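Flindivus Community Forum
Mobile Apps > Android > Installation and Updates

Topic: Trerico launcher 4 closes after the March system update

deskside_north
Since the March system update, the Trerico launcher closes when the user opens the widget drawer. Our office supports 305 handsets, and the fault is present on every unit that received the update. Clearing the cache did not resolve it. Please advise whether a corrected package is available.

Moderator_2
Thank you for the report. Members are asked to state the launcher build and whether it was installed from the store or from a package file. The store build and the package build are signed differently, and one cannot be installed over the other.

deskside_north
Package file, version 4, installed through Nolte device management.

palmrest
In that case the remedy is to export the layout, remove the launcher, restart the handset and install the store build. I completed this on two handsets on Monday and the widget drawer now opens normally.
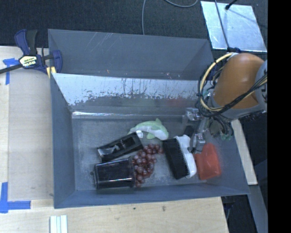 Robot arm over a gray bin

quillon_k
I must disagree with the previous reply. Removing the launcher also deletes the icon packs, and the exported layout does not include them. For a single handset this is a minor matter. For an office of that size it is not a reasonable instruction. The widget permission can be withdrawn and granted again under Settings, Apps, Special access. No removal is required.

palmrest
The permission method worked for me until the next restart, after which the fault returned. I would not describe it as a remedy.

quillon_k
It has persisted through several restarts here. Please confirm whether battery optimization is disabled for the launcher. If it is enabled, the system may withdraw the permission again.

palmrest
It was enabled. I will repeat the test with it off, although I maintain that the store build is the better choice for long-term support.

memness_user
The same fault occurs with the Memness icon pack and no other widgets installed - the permission method corrected it.

Moderator_2
Both methods have been added to the pinned notice. Members who remove the launcher should back up their icon packs first. Requests for modified package files will be deleted under the forum rules.

deskside_north
We have applied the permission change to a test group with battery optimization disabled. The store build remains under review on our side, as Nolte requires a separate approval for it. I will post the outcome in this topic.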